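Ticket 224: left arm drifts while being guided by hand
Site: Brudley
Opened by: Teresa Pinheiro
Picked up by: Csenge Dobos
Status: waiting on site

Teresa, Wednesday morning
Hello all, and sorry in advance for the length of this one! We have been teaching the desk-tidying job by remote control all week, and since we swapped the leader handles the left arm has been creeping. I let go of the handle, the arm settles nicely, and then over the next few seconds it sinks towards the mat. The right arm behaves beautifully. I have 36 demonstrations saved from before the swap and 7 from after, and I'd dearly like to know whether those 7 are any use.

Csenge, 10.40
Morning Teresa, never apologise for length, it saves me asking. Could you tell me which settings file the left leader loaded at start-up? It should be the Rivico one. If it has fallen back to the old Amato file, the gravity setting will be too low, and you'd get just the sort of slow sag you describe.

Teresa, 11.15
It says Amato! I would never have thought to look there. I've pointed it at the Rivico file and restarted, but now the left gripper opens a touch late when I squeeze. Margarida had a go as well, in case it was my hands, and she gets the same.

Csenge, 11.50
Lovely, that's one down. The late gripper will be the smoothing value, which the Rivico file sets at 900 for slow work. Halve it, save, and do one dry run with the grippers empty before you record anything you mean to keep. Please leave the desk things laid out as they are for the next attempt.

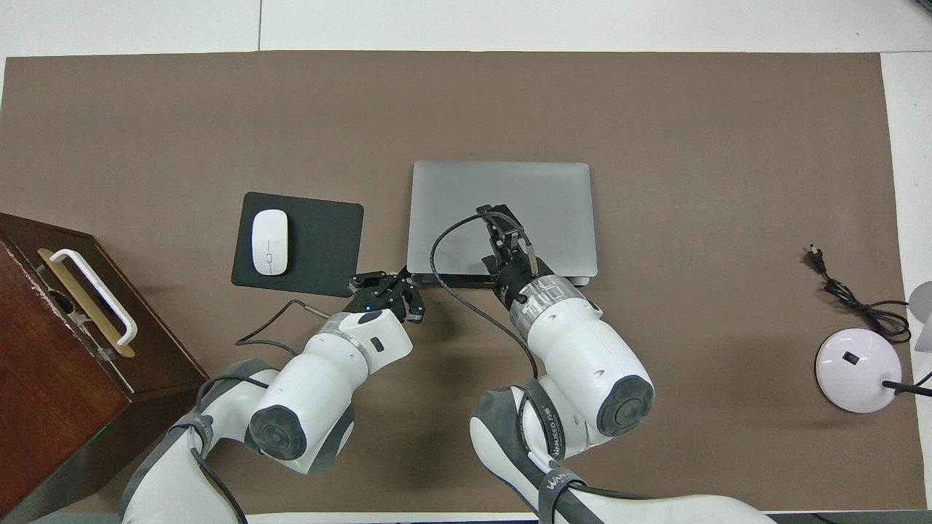
Do I need to record the 7 drifting demonstrations again?
Keep them in a separate folder for now and record fresh ones, as the arm's sag will be in the saved movements and we don't want it learnt.

Teresa, 14.20
Smoothing halved and saved. Dry run tomorrow first thing, and I'll post the log here once Margarida and I have both had a turn.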